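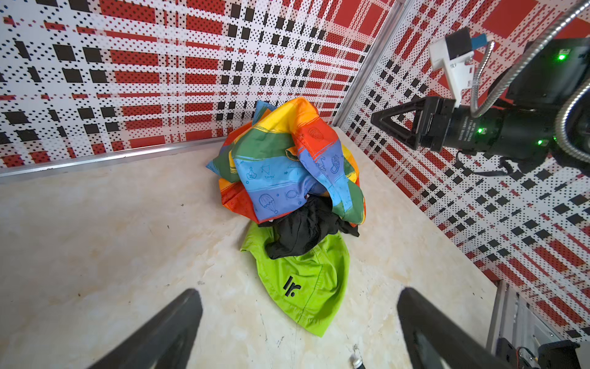 The Big November Clothes Sort

Home / Gallery / Round the house / The Big November Clothes Sort

Right, so it took me the best part of a month of evenings, but every cupboard, drawer, hook and under-bed box in this house has now been emptied, sorted and (mostly) filled again. I did promise a gallery page when I'd finished, and a few of you have been chasing me for it, so this is it, with the notes I scribbled on the back of an old calendar as I went along. Some of the notes are a bit long for captions. Sorry, I got carried away!

The rainbow heap

Rainbow stripes on top, then the black one, then the lime green one flattest of the lot, all on the pale marbly floor. I love the rainbow one. It's got a hint of a shine to it and it's covered in dark blue doodles, and my favourite is the hot air balloon on one of the blue stripes. There's something that looks like a planet as well, and a shape I've decided is a boot.

Anyone who has been reading for a while will know I am not a brave dresser. Most of my wardrobe is navy. So a pile with red, orange, yellow, green and two sorts of blue in it, and then lime green poking out at the bottom as if that wasn't enough, cheers me up every time I open this page. The plain black in the middle does a good job of calming it all down.

It went top of the gallery for that reason and I'm leaving it there.

How I made the piles

I started with four piles and ended up with six. Keep, wash, mend, pass on, rags, and one I called "ask again tomorrow", which got enormous by the end of the first week and had to be dealt with on a wet afternoon with a whole pot of tea. Floor is much better than bed for this, by the way. If you pile things on the bed you have to shift the lot at bedtime, and then it all goes on the chair, and then you've got a chair problem.

I used to fold as I sorted. Don't! You only unfold it all again to look for the label or check the elbows. Drop things in a heap, let them crumple, fold at the very end when you know what's staying.

Bright things

Brights got their own heap this time, away from everything else. I lost a perfectly good cream pillowcase to a pair of orange socks last winter and I'm still cross about it. Anything stripy or multicoloured goes in cool water with a capful of Bromum, which is the only stuff I've found that doesn't leave my shiny things feeling sticky. I turn printed ones inside out first. Doodles, slogans, transfers, the lot.

Lime green is a funny colour to wash. I put mine in with the yellows and it has been fine so far, though I wouldn't risk it with white.

Black things

I own far too many. I held each one up at the window in daylight, and it was quite an education, as half of them have gone brown or a sort of tired navy. The properly black ones I kept. The faded ones went to rags, apart from one cardigan that I can't part with, and I've stopped pretending I will.

Black picks up fluff from everything, so they were washed on their own and shaken out hard before they went on the line. Then it rained, obviously, and they came in again and spent two days over the banisters.

The mending basket

Three hems, a pocket, more buttons than I care to think about, and a zip I have been avoiding since spring. I did the buttons in one sitting with the radio on. The zip is still in the basket. I bought a replacement from the little Liltora shop, got it home, and found it was a good two inches too short, so that's going back when I'm next in town.

If you are starting on your own mending, thread four or five needles before you sit down. My gran's trick and it saves a lot of squinting once the light goes.

Linings

I've had a few questions about linings after the coats page, so a quick word. Check them before you give anything away. A white lining shows up every mark, and it's often the lining that has gone under the arm when the outside looks as good as new. I found two torn ones this time round. One was a ten-minute job with small stitches, and the other had frayed so badly that I cut the whole thing out and wear it unlined.

Also check the pockets. I found a bus ticket, two hair grips, a conker, and a shopping list with nothing on it but "leeks".

Socks

I can't talk about the socks.

(All right. Twenty minutes of pairing, one very full bag of odd ones, and I've kept the bag in case the others turn up. They never do.)

Drawers, before I put things back

I wiped them all out with warm water and a drop of vinegar, left them open overnight and lined them with the end of a roll of wallpaper. It's a green leafy pattern from when we did the landing. Doesn't match anything in the bedroom and I'm delighted with it.

T-shirts are stood on end in rows so I can see the lot. Jumpers are flat, heavy ones at the bottom. Slippery fabrics won't stand up no matter how you fold them, they just slide down and sulk, so I roll those and tuck them along the side.

The passing-on bags

Five bags went to the swap morning at Utgate hall, and a sixth followed when I got brave about the jeans. It was heaving! I came home with one scarf and a nice wool skirt, and I think that's a very good rate of exchange for six bags. They told us on the door that 2,658 items had come through since the swaps started, and you could see they were hoping to get to a bigger number by Christmas.

Bring your own hangers if you go. There are never enough, and things on the tables get turned over so many times that they end up in a great tangle by eleven o'clock.

Hall cupboard

This was the worst one, and it's so small. Coats, wellies, a tent bag with no tent in it, umbrellas in various states of collapse. I took everything out on to the floor and for an hour or so there was no way of getting to the kitchen without climbing. Afterwards I walked down to Huerta for a sit down and a slice of the almond cake, and the coats were all still there when I got back. I don't know what I'd expected.

The coats are now on proper wooden hangers and the wellies have a tray. The tent bag has gone.

Rags

I cut these up in front of the telly. Old T-shirts make the best ones, towels are good for floors, and anything shiny is hopeless because it just pushes the water about. Buttons off first and into the tin. The tin won't shut now, so I'll be looking for a bigger tin.

What I'd do differently

Start with the hall cupboard while I've still got the energy. Buy the zip after measuring it. And do the brights first, on the gloomiest day going, as having that much colour all over the floor is a real tonic when it's dark by four.

Questions from last time

Do you iron? Hardly ever. I shake things hard and hang them up damp, and creases in anything slinky tend to drop out if you leave it in the bathroom while you have a bath.

What do you do with single gloves? Keep them for the garden. I've got four left hands out there.

Is the wallpaper still available? I doubt it, it came from the bargain bin and there was only the one roll.

More in Round the house

The airing cupboard, shelf by shelf
Under the stairs (a horror story)
Coats and what was wrong with them
Curtains down, curtains up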